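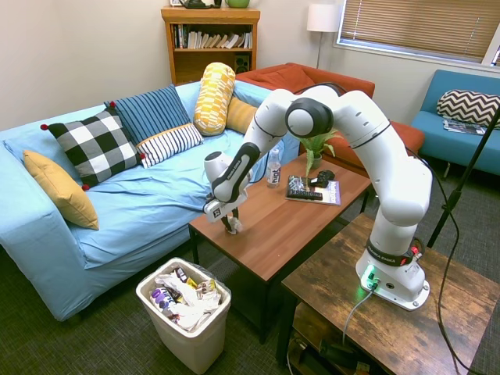

Club de Robótica Dollcombe
Acta de la reunión del equipo de manipulación, marzo de 2018

Preside: Estíbaliz Nieto. Asisten los grupos Samberg y Gundel. Se excusa Laskowska.

1. Acta anterior
Se aprueba sin cambios.

2. Tarea de recogida del salón
Samberg informa de 126 intentos anotados con el pañuelo. Se acuerda mantener la misma papelera y no mover la mesa de centro.

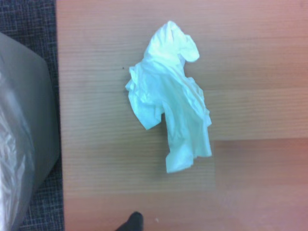 Pañuelo arrugado sobre la mesa, cámara de muñeca.

Gundel pide registrar por separado los fallos de agarre y los de suelta. Se aprueba.

3. Altura de aproximación
Se discute si bajar en vertical o en diagonal. Queda la vertical, con los dedos abiertos antes del descenso.
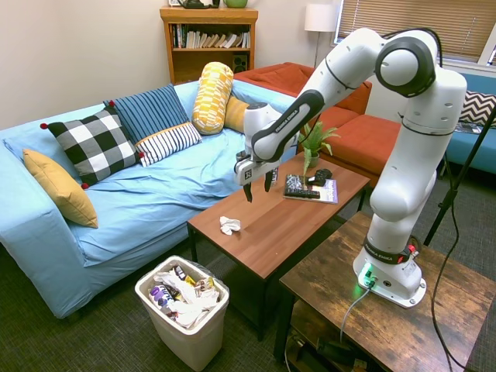

Pinza abierta por encima de la mesa.

Gundel repetirá la calibración antes de la próxima sesión.

4. Posición de suelta
La pinza debe quedar encima de la papelera antes de abrirse. Samberg revisará el margen con la bolsa llena.

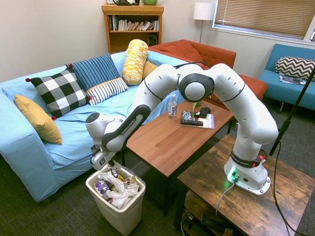 5. Ruegos y preguntas
Laskowska solicita por escrito 228 euros para dedos de repuesto. Pendiente de presupuesto.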